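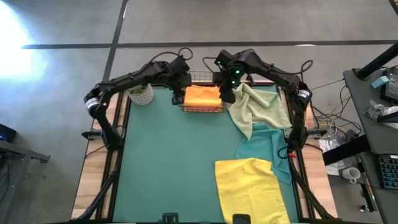

Jiltska Kitchen: a little thread about August plum cake (1/5)

The plums came in all at once this year, so I finally made the skillet plum cake I've been promising you since spring! It's gluten-free, dairy-free, and it makes the whole house smell like cardamom.

2/5
You'll want 800 grams of small plums, the tart kind if you can find them. Halve them, pit them, and toss them with a spoonful of maple syrup while the oven heats to 335. I know that sounds low -- trust me, almond flour browns so fast and I've ruined more than one cake at 350.
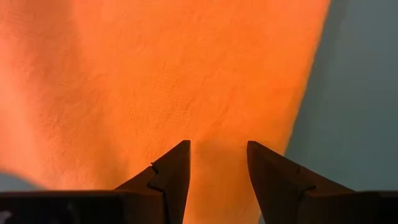
Jiltska Kitchen

3/5
The batter is two cups of almond flour, three eggs, a half cup of coconut sugar, a teaspoon of baking powder, a pinch of salt and plenty of cardamom. Stir, don't fuss. Plums go on top, cut side up, nice and close together (they shrink!).

4/5
Mine took 55 minutes. Let it cool in the pan for 23 minutes, or however long you can stand it. I lasted maybe ten, and my first slice fell apart, and I ate it with a spoon over the sink.

5/5
Someone asked about freezing -- yes, wrapped well, up to two months. Next up is the Emholm oat bread so many of you wrote to me about!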